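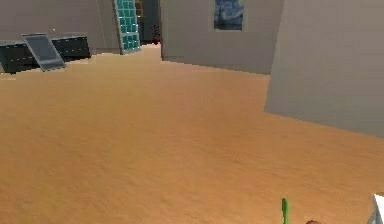
I promised my sister I would write up the June fault properly once I understood it, and it has taken me until March 6, 2020 to sit down and do it, so Anong, if you are reading, put the kettle on, because I was never any good at the short version.

For those who haven't followed along, I spend my evenings teaching a simulated robot to tidy a simulated house. The project is called Stadance, and it grew out of a much smaller thing called Addale that only ever pushed blocks across a floor. I do love the house. There's a copy of something very like The Starry Night on the wall and a long dark dresser, and I have spent more hours in that room than in some places I've paid rent on.

The trouble came in the middle of a long overnight batch. I had set up 1000 runs, gone to bed feeling pleased with myself, and come down in the morning to find that everything had stopped at run 684. The log had one line in it, a force reading so large that it didn't fit in its column. On replay the hand closed gently, just as it should, and then one finger passed a little way into the tabletop. The physics noticed on the next step and threw the whole arm back across the room – with tremendous energy, poor thing.

My first thought was the table. I checked its height, its thickness, the way its edge was built, and I lost two weekends to it (two very nice weekends, I'm told, as far as the weather went). The table was fine. It had been fine all along, and I apologized to it out loud.

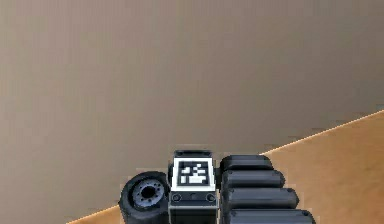

Cempaka Liew
Hobby roboticist and keeper of this blog

What I should have looked at first was the marker on the face of the hand, the square one with the black and white grid. My software uses it to work out where the hand is. I had resized it in the spring so it would be easier to pick up from a distance, and I changed the size in the model and forgot to change it in the settings file. So the program saw a bigger square and decided the hand was closer than it was. Up in the open air that hardly mattered. Close to a surface it mattered a great deal.

The part that bothers me is the safety stop. I did have one! It was meant to halt the arm at the first sign of a heavy contact, and it sat there quietly through the whole thing. When I went digging I found it was averaging the force over too many steps, a habit I'd copied from my Addale days when the readings were jumpy and I got tired of false alarms. By the time the average had crept up to the limit, the arm had already gone.

A friend at Murnbridge lets me try my code on a real arm now and then, and I had a visit penciled in for that same month. I called and put it off, and I'm still a bit cold when I think about it.

So now the marker size lives in one file and both sides read it from there. The stop looks at every single step, with no averaging, and yes, it trips more often than I'd like. I also start each batch by pressing the hand on purpose into the tabletop, slowly, and if the stop doesn't fire then the batch doesn't run. I've done that check before every batch since the fix and I have grown rather fond of it.

I still want to go back over the old Addale results, as the same averaging was in there the whole time. That will have to wait until I'm home from Phetsri.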